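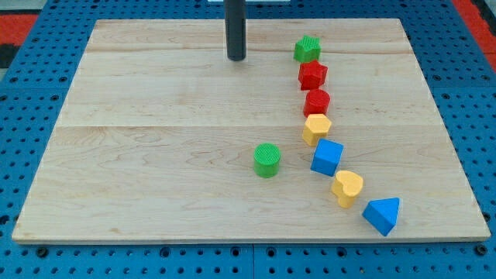 Julleck shape blocks – readme

Notes for the block set and the clips that go with it. Kept short, will tidy up after Friday.

What's in it
264 clips, one folder per layout. Plus layouts.csv and names.txt. 51 layouts so far, more to come when Lerato gets through the Tranico backlog.

The blocks
Colored plastic. Stars, cylinders, hexagons, cubes, hearts, triangles. Some shapes come in more than one color, so always write color first, then shape: "green star", "red star", "yellow heart". Not "the star". Tops differ as well – the stars have a cross-hatched top, the red cylinder is ribbed. Don't use texture in the names though, it got messy last time.

The board
Light wood, laid on the blue pegboard. Blocks stay on the wood. If one ends up on the blue, mark the row off_board and leave it in.

Layout words
line – blocks follow one another, straight or curved
apart – a block away from the rest
pile – touching, any order
Curved lines are still "line". There was a "curve" tag in the Mazza version, please dont bring it back.

Known problems
- hexagon and cylinder swapped in a few rows of names.txt, fix pending
- "prism" and "triangle" both used for the triangular block. Go with triangle
- turned cubes sometimes tagged "diamond". Wrong, they're cubes
- Zestano folder has nearly 440 rows with no layout word at all

Storage
Blocks go back in the tub by shape, color doesnt matter. Wipe the board dry, no spray.

Questions or wrong labels: Lerato Coetzee. Send the row number and teh folder name.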